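夹不住的衣服：一次叠衣采集的故障图集

图集｜现场记录｜2023年5月1日

劳动节，别人在放假，我在整理一批“夹空”的录像。所谓夹空，就是两根手指合拢了，编码器说合拢了，软件也高高兴兴地记下“抓取成功”，而衣服还安安稳稳躺在原处，对发生的一切毫不知情。

事情从三月说起。我们给Maltis项目采家务数据，任务写得很朴素：从一堆混在一起的衣服里拎出一件，拿到旁边，松手，再拎下一件。采集用的是手持夹爪，人握着走，镜头跟着手走，录下来的轨迹以后拿去教机械臂。任务书上给这一项标的难度是“低”。写任务书的人大概家里不洗衣服。

头几天一切正常，正常得让人放松警惕。后来Nasholm那边训练的同事发来一条消息，语气客气，内容不客气：模型学会了一个新动作，伸手，合拢，抬起，空着手走到放衣服的位置，郑重其事地张开。动作流畅，姿态优雅，像在给皇帝叠新衣。他们翻了训练集，发现模型没学错，是我们教的。

于是开始倒查。一共415段抓取，逐段回放，挑出来129段有问题。其中有的是压根没夹到，有的是夹到了又滑脱，还有一种最讨厌：夹着的那件没掉，但顺手带出来另外一件，两件挂在一起走了半程，第二件在半空中改了主意。自动标注对这三种情况一视同仁，全部判为成功。我对它的乐观精神表示敬意。

图集里只放两张。挑图的标准很低：看得清手指，看得见布。 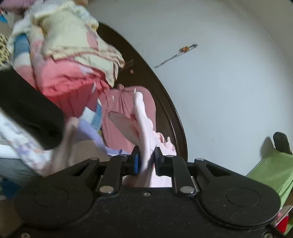 先说我们最早的错误判断。第一反应是怪布料。薄的、滑的、带弹力的，哪样都像嫌疑人。会上有人提议干脆把滑的衣服拣出去，只留厚实听话的。这个提议差一点就通过了，好在有人问了一句：用户家里的衣柜是不是也打算照此整顿。会议沉默片刻，转入下一项。

第二反应是怪操作员。手快了，角度偏了，没等合紧就往上提。操作员们的回应是把自己的工时表拍在桌上，上面写着每小时要完成多少段。手为什么快，表上写得很清楚。这一条后来也没人再提。

第三反应才轮到指垫。其实指垫从一开始就该查，它是整把夹爪上唯一跟衣服打交道的地方，也是最便宜的零件，便宜到没有人给它建维护记录。我们有夹爪的校准记录，有镜头的标定记录，有存储卡的借还登记，唯独指垫是“看着还行”。“看着还行”这四个字，在我们的流程里当了两个月的检验标准。

拆下来一摸就明白了。接触面上粘着一层细绒，衣服上蹭下来的，压得密实，手指搓过去滑溜溜的。橡胶本来靠那点涩劲咬住布，现在等于给它穿了双袜子。穿袜子在木地板上跑，结果各位小时候都试过。

我们做了个土办法的对照：同一件薄上衣，同一个操作员，先用脏垫子夹，再用擦干净的垫子夹。脏垫子夹起来走不出几步就开始往下溜，擦过的稳稳当当。没有仪器，没有论文，一块湿布解决了争论。Clivitz的售后后来回信说，手册里写了要定期清洁。我去翻了，确实写了，在第37页，夹在运输包装和保修条款之间。这个位置选得很有讲究，能读到那里的人通常已经不需要读了。

第二个问题是编码器。软件判断有没有夹住，只看两指间距：间距小于某个数，就算抓取成功。对杯子和盒子，这个逻辑凑合能用，硬东西会把手指撑开。对布就荒唐了。薄布夹在中间，两指几乎贴死；什么都没夹，两指也贴死。两种情况的读数差那么一丁点，而阈值当初是拿一块海绵调的。海绵非常配合，从来没有滑脱过，我们因此对阈值十分有信心。

还有一个可以算安全的问题，规模小，但我不想略过。夹空之后，操作员的本能是使劲捏。捏一次没夹住，再捏就更用力，捏上一下午，虎口发麻。有一位连着几天回去手抬不起来，自己以为是打羽毛球打的，贴了膏药接着上班。直到把回放和排班对上，我们才看见这位同事连续几场用的都是绒最厚的那一把。设备的故障让数据难看，这个谁都着急；让人手疼，却要等到查数据的时候才顺带发现。这一段我在内部报告里写得比较直，审稿意见是“语气可以再斟酌”。斟酌过了，原样保留。

改动不复杂，列在下面，供同行取笑或者取用。

指垫每场开始前擦一遍，湿布即可，擦完晾干再上。用到接触面发亮就换，不许说“看着还行”。

编码器的成功标记保留，但只当线索，不当结论。每段都要有人看一眼抬起之后那几秒，衣服在手里才算数。

带出第二件衣服的，单独归一类，不算成功也不删。以后总得有人教机器怎么处理这种局面，何况我自己在家也没处理好过。

操作员感到要加力才能夹住，就停，换夹爪，记一笔。停下来的时间不算进每小时的段数。最后这句争了很久，比前面所有技术问题加起来都久。

重新采的那一轮安排在同一类环境里，衣服照旧混着堆，薄的滑的一件没拣出去。我们原计划补400段，排期的人看了看日历，又看了看我们，没说话，把日期往后拖了一格。

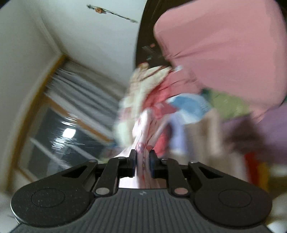
Pavliuk读完初稿后留言，说这篇把指垫写得太冤，又把阈值放得太轻。按Pavliuk的看法，绒毛只能解释滑脱，解释不了为什么滑脱会被记成成功；后者才是训练集被污染的原因，前者顶多让操作员多骂几句。垫子擦得再干净，只要那条判断逻辑还在，下回换成丝巾、换成塑料袋，照样会有一批空手而归的“成功”。留言末尾还问了一句：拿海绵调阈值的事，有没有留下记录，是谁签的字。

意见我接受。顺序确实应该倒过来，先讲误判，再讲打滑。没有改正文，一来懒，二来我们当时就是按这个错误的顺序一路查下去的，写成聪明人的样子反倒不老实。

至于签字的事，记录找到了，签字栏里是我的名字，日期清楚，笔迹工整。备注一栏写着：“用海绵测试，效果良好，建议推广。”

后来确实推广了。四把夹爪，同一个阈值，一把都没漏。

补几句给问过细节的读者。

有人问，为什么不在指垫上加个压力传感器，一了百了。加过，试了一把。薄布压上去的读数和两块垫子互相压着的读数相差不大，绒毛一厚又漂。也许换个型号能行，预算表上暂时没有这一行，我把它写进了下一版的愿望清单，排在新椅子后面。

有人问，那129段是不是删了。没有。滑脱的那部分重新标成失败，连同失败的时刻一起交给Nasholm，他们说挺有用，模型总得见过东西从手里掉下去是什么样。压根没夹到的也留了一部分。真正扔掉的只有镜头被袖子整个蒙住的那几段，画面漆黑，标注结果：成功。

还有人问模型现在怎么样了。换了数据重训之后，它夹空时会停一下，退回去，再伸一次手。偶尔第二次还是空的，它就再退，再伸，态度很好，进度很慢。上周它对着一只袜子试了很久，我们谁也没去按停止键，都想看看最后谁先放弃。袜子赢了。

擦垫子的湿布现在挂在充电架旁边，下面贴了张登记表，擦一次签一次。今天早上我去看，最近一格写的是“已擦，看着还行”。

下一批图等补采结束再放。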